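The Omoregie Shift

The fault entered the log as code 153, grip force out of range. Funmilayo Briggs read it twice and walked down to cell 8.

The arm had stopped at its limit with the fingers near the drive bay. The log put the last commanded force at 70 newtons. The recipe for pulling a drive carrier called for far less. She set the lockout, hung her tag on the switch and phoned Roman Bednarek at Dedora, who had written the recipe.

"Did it pull the drive?" he asked.

"No. It stopped first." 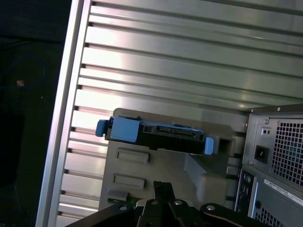 "Then the interlock held."

"The interlock is a timer, Roman. It timed out."

She heard him typing. The force sensor had been swapped in September, and the new one reported in different units. The controller had accepted the number without complaint. It had done so on 610 cycles.

"Those all passed," he said.

"They were empty trays. Asabe ran them."

Neither spoke for a while. Funmilayo wrote the sensor's part number on the back of her glove.

"I can send a patch tonight," Roman said.

"Send it to Asabe. The tag stays on until she has tested it with a load cell."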